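4.2 Do listing descriptions predict what guests report?

Owners of holiday homes are often told that a longer and warmer listing brings more bookings. The claim is repeated in trade guides, usually with no data behind it. We tested a narrower version, using 169 listings for caravans and lodges near Trastthorpe, all let through the Wedix booking site. Eight were dropped for lack of guest reviews, which left 161. 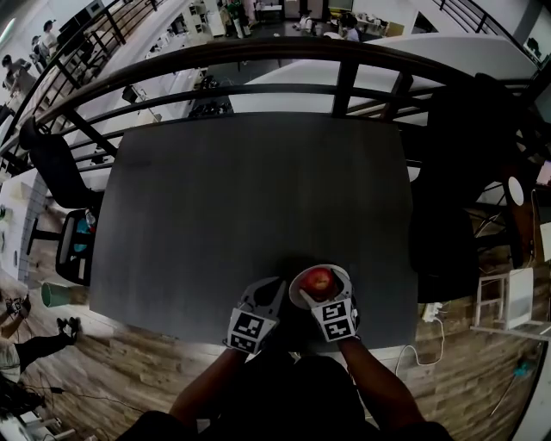
Two of us (Hirose and Popescu) scored each listing for length, number of stated facilities and use of praise words such as "superior" or "sought after." Length showed no clear link with the share of weeks let. Praise words showed a weak positive link, but it shrank to almost nothing once distance to the beach was added to the model. We suspect that owners with good plots simply write more proudly about them.

Figure 3. Gripping an apple, second view.

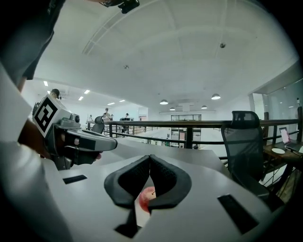
4.3 Stated and reported sleeping capacity

Berth counts are a harder test, as they can be checked. Of the 161 listings, 117 gave the same number of berths throughout. The rest gave two different numbers, or counted a pull-out bed in one place and left it out in another. Atanasov treats such slips as a sign of careless management. We are not convinced - guests at these homes complained no more often than guests elsewhere.

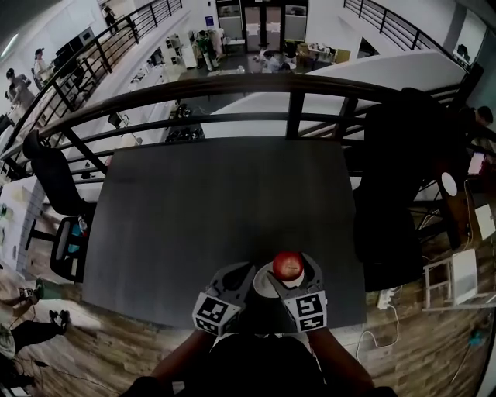 Nor do complaints tell us much by themselves. About 70 reviews mentioned crowding, and many of those came from groups that had filled every berth in a wet week. The Skavitz scale counts each of these as a fault in the home, a choice we find hard to defend. A family of six in a six-berth caravan may be cramped even when the listing is perfectly accurate.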